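Provenance Researcher, Ceramics (fixed term)
Carrasco Collection, Jornanville

We are looking for one person to re-examine the ownership histories of our Asian and European ceramics. The post runs for 21 months from April and is paid at 3000 a month before tax.

Applicants should know what they would be getting into. Most of our object files were typed up from dealers' invoices and never checked again. "Private collection, by descent" appears in them so often that we have stopped believing it. Six of the porcelain jars are said to come from the Ero sale, and we have yet to see a sale catalog that lists them. You will be asked to find out who owned these things, when, and on what evidence. If the evidence is a family story, we want the entry to say so.
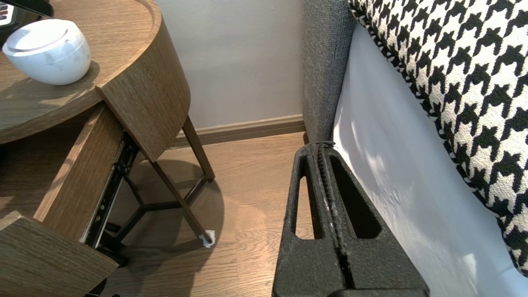
Lidded container, white ceramic, on a round wooden nightstand.

The work is mostly reading: ledgers, shipping papers, letters, customs stamps, the backs of old photographs. You will also handle objects in the store with our registrar, Oriana Toledo, and record labels and inventory marks. We expect two written reports and a corrected entry for every piece you look at, including the ones where you get nowhere.

You will need a degree in art history, history or archives, or work experience that taught you the same things. You should read French or German well enough to argue with a translation. Database skills help. We use Nukonness, which is slow and loses line breaks, and we have no money to replace it.

Please don't tell us you are passionate about objects. Send a résumé and a sample of up to 6 pages in which you took apart a claim that other people had accepted. Published or unpublished, we don't mind. Reference letters are read last and count for little.

Applications go to Arsalan Tanoli, Head of Collections, by 21st December. Interviews are held in Jornanville or by phone. Travel is refunded on receipt of tickets. The post can't be done fully from home, as the files have not been scanned.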